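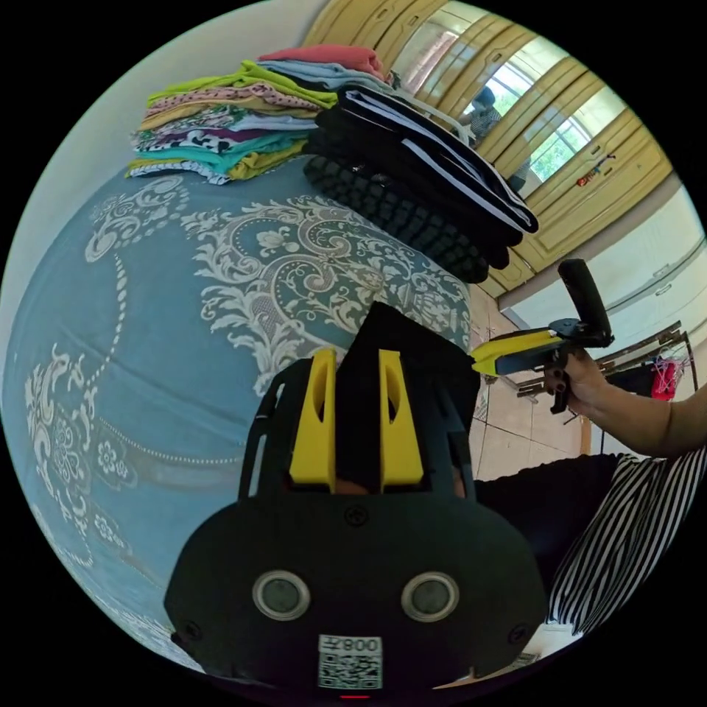
Folded and waiting: two stacks on the bed, with the wardrobe behind.

Leave the clothes on the bed a bit longer

By Malsha Samarakoon

Print this page | E-mail to a friend

My mother could not bear clothes on a bed. Folded or not, they had to be away by lunchtime, and if you walked past a pile with empty hands you'd hear about it on the stairs. I'm 600 miles from those stairs now and I'd like to put the other side of the argument, because I think the bed is the best piece of tidying equipment in the house!

Look at what happens when you put things straight into the wardrobe. You fold one top, open the door, shove it in, fold another, and you never once see what you own. Lay it all out on the bedspread (mine's a light blue one with big white scrolling leaves, and it makes everything look slightly posher than it is) and there's no hiding. One pile is lime green and mustard and pink and leopard print. The other pile is black, and it's the taller one. Well! I'd have told you I was a colourful dresser.

I used to sort by type, tops with tops and so on, like the shops do. Then my friend Gyu-bin Wi, who once spent 14 months folding jumpers at Mollik, told me to try it by colour just the once, and I've never gone back. With the blacks all together you can find the one with the thin white stripe without unfolding five others first. The chunky knit goes at the bottom, where its weight can't squash anything. The coral and the pale blue go on top of the bright pile and cheer me up on a Monday.

People will say the piles only get moved to a chair at bedtime, and then to the floor, and yes, fair enough, I've done that. I once had a heap on a chair for almost 19 days. But that was a heap. A proper folded stack lifts in one go, and you can have the whole lot behind the wardrobe doors before the kettle's boiled.

What I won't do is buy anything to help. No Zondilell drawer dividers, no plastic folding board, thank you. You've got a flat surface and two hands. Tip the basket out, put the radio on, and let the piles sit there while you have your tea. Mum, if you're reading, they'll be away by six.

Contact us | Copyright Seol Weekly, all rights reserved | Back to top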